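Science Desk > Machines > Explainers

Can a Robot Do Your Chores Yet?

A robot is a machine that senses what is near it, decides on a movement, and then moves. By that meaning, some homes already have robots. A robot vacuum senses walls and table legs and steers itself across the floor. It does one chore, on one kind of surface.

People usually mean something larger when they ask this question. They mean a machine that clears the table, folds the shirts and puts the groceries away. Machines of that kind exist in laboratories. They work slowly, and they make mistakes that a child of 6 would not make.

What a chore is made of

Take a simple job: put the fruit in the bowl. A person does it without planning. A robot has to do it in steps.

First, it must find the fruit. The robot's camera gives it a grid of colored dots. A computer program has to sort the dots into things. Red dots might be an apple, or a cup, or a picture of an apple on a cereal box. Shiny objects are harder, as a bright reflection can look like a separate white mark or a hole in the shape.

Second, it must choose a place to hold. Many robot hands have only two fingers, called a gripper. The fingers close toward each other like tongs. A round object can roll if they touch it off center. A pear is wide at one end and narrow at the other, so a good grip at one end may be a poor grip at the other.

Third, it must squeeze by the right amount. Too little force and the object slips. Too much and it bruises. Your skin measures this all the time. Many grippers have no sense of touch at all and must judge from the camera, or from how hard the motor is working.

Fourth, it must let go in the right place. Letting go too high makes the object bounce. Letting go too low pushes it into the bowl.

Practice with fruit

At the Morkach workshop, engineer Nam-gil Wang tests arms on this job. The fruit there is artificial. It does not rot, and each piece keeps its size and weight from one test to the next, so results can be compared.

In August the workshop ran 227 tries with an arm called Urell. The arm was allowed 3 attempts at each pickup before the try was marked as a miss. Most misses happened when two pieces lay close together and a finger bumped the neighbor on the way down.

"Spread the fruit out and the arm does well," says Wang. "Push it together and the arm has a new problem to solve."

What about shops and factories?

Robots do better there. In a factory, the same part can arrive at the same spot, facing the same way, all day. The robot hardly needs to look. A shop is in between. The shelves stay put, but customers move things and leave them in odd places.

Jae-hoon Do stocks shelves at Grerkier, a grocery store that has tried a shelf robot. The robot could place boxed goods. It was not used for loose produce, bags of chips or anything in a net. Those stayed with the people on the 8 a.m. shift.

So, can they?

One chore at a time, in a tidy place, sometimes. Many chores in an ordinary kitchen, not reliably. The hard part is that homes change. A chair moves, a light goes off, a sock lands on the table. You adjust at once. A robot may have to start its plan again from the first step.

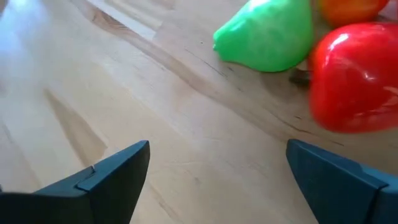

A two-fingered gripper, open, with artificial fruit on a wooden tabletop.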